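The Case for Paying Attention to the Teacher

Institutions that set out to teach machines by demonstration have spent a great deal of effort on the machine and rather little on the person doing the demonstrating. The Cusham Institute for Applied Handling takes the view that this balance should change, and that it should change before the practice spreads from research groups into ordinary workplaces.

The method itself needs little introduction for readers of these pages. A person carries out a task with bare hands while a camera at head height records the work, or guides a robot through the same task from a control station. The recordings are then used to train a policy. Both routes have their supporters, and the argument between them has become more heated than the evidence allows. We would ask both sides to look at the kind of task now being recorded and to consider what a good demonstration of it would contain.

Handling food storage containers is a fair test. It is common work in any kitchen or shop, and it is harder than it looks. The walls are clear, the lid has to be held level, and the latches ask for pressure in one direction while the rest of the hand keeps the box steady. A steel counter adds reflections that a camera may read as edges.
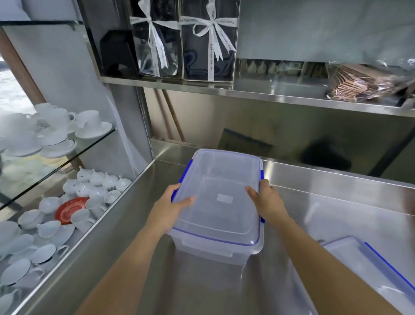
A person who has done this for years does not think about where the thumb goes. That is the difficulty. Skilled hands leave out the small corrections that a learner needs to see, and a collection made up only of smooth performances gives the machine very little guidance once something has shifted a half inch to the side. In our review of 335 recorded sessions from the Amis and Sokby sites, the demonstrations that reviewers had marked as clumsy were often the ones that showed a recovery. Most had been discarded before training began.

We consider that a mistake of policy. Sites should keep imperfect demonstrations, label them plainly, and let the people who train the models decide what to do with them. The decision should not fall to whoever happens to be clearing disk space in July.

Remote control raises a different concern. An operator at a station feels little or nothing of what the gripper touches, and learns to make up for it by moving slowly and watching closely. The resulting record fits the robot's body well, and its supporters are right to value that. It also carries the habits of a person working without touch. Hand demonstrations have the opposite fault: the motion is natural, but it belongs to a body with five fingers and a wrist that the robot may not have. Neither record is complete, and a program that relies on one should say so when it reports its results.

The setting matters as well. For many years the usual practice was to clear a bench, paint it gray, and place a single object in the middle. Work done that way is tidy and easy to compare. It tells us little about a counter where several similar boxes lie close together and shelves of other goods stand behind them. The newer practice of recording in furnished places is slower to arrange and harder to supervise, and we support it all the same.

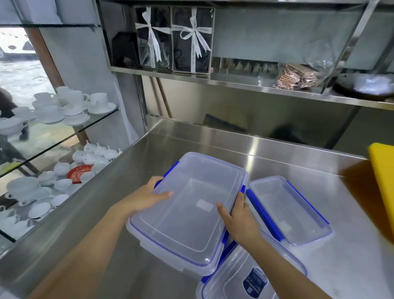
Supervision is where we expect the most resistance. Under the rules adopted at our Dogbe facility, no demonstrator records for more than 90 minutes without a break, and no one is asked to repeat the same task for more than seven sessions in a row. Some partners have called these limits generous. We would point out that tired people shorten their movements, and that a model trained on tired people will copy them faithfully. The limits protect the demonstrator first – the quality of the data follows from that.

Pay should be settled on the same basis. Several programs still pay by the completed episode, which rewards speed and punishes the careful worker who stops to begin again. Of the 944 episodes we audited under such a scheme, a large share had been cut short at the very point where the grip changed. An hourly rate costs more on paper. It also produces records that can be used.

Demonstrators should also be told what their recordings will be used for, in words they can follow, and should be able to withdraw a session within a stated period. We have heard it said that this is impractical once the data has been merged. It is practical if it is planned for at the start, with each session kept under its own entry until the period has passed.

The Institute will ask its partner sites to adopt these terms at the next renewal of their agreements. Sites that already keep a log of discarded sessions will be asked to share it in advance, along with the written instructions given to demonstrators on their first day.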